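Part 2: Setting up the sorting bins

Okay, the table is clear, so on to my favorite bit! I do this at 8 in the morning, before the phone starts.

1. Take the four small bins out of the Pacheco box and wipe them down (a damp cloth is plenty).

2. Line them up side by side near the back of the table. I go light blue, pink, light blue, purple, but pick any order you like and then stick with it.

3. Turn each bin so the little round dot faces you. 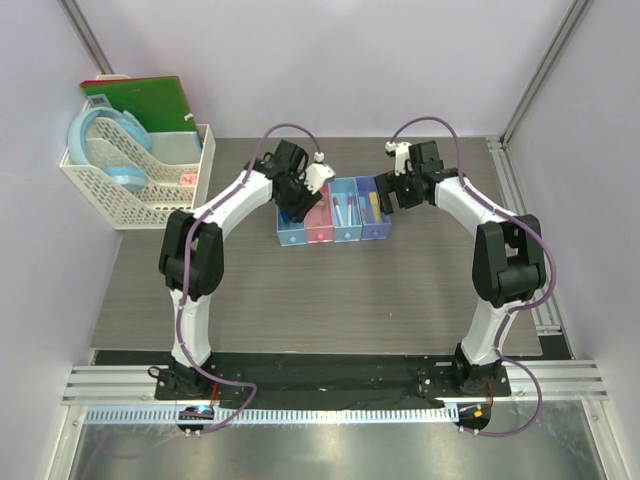

4. Put your tubes in with the caps up. Red caps go in the second blue bin at my place, and yellow tips go in the purple one. Wendell Van Dusen does it the other way over in Gurusbridge and we've been arguing about it since November.

Note: a tube that leans against the side of its bin is fine. I used to fuss with mine forever.

5. Park your desk organizer in a back corner, with folders standing up behind and the small stuff in front. My headphones live in there too!

Caution: don't stack the bins with tubes inside. I did it once and spent over 40 minutes on the floor with a flashlight.

Spare bins are part 422 in the Jultum list. Ask for Nermina Delić if they're out of purple.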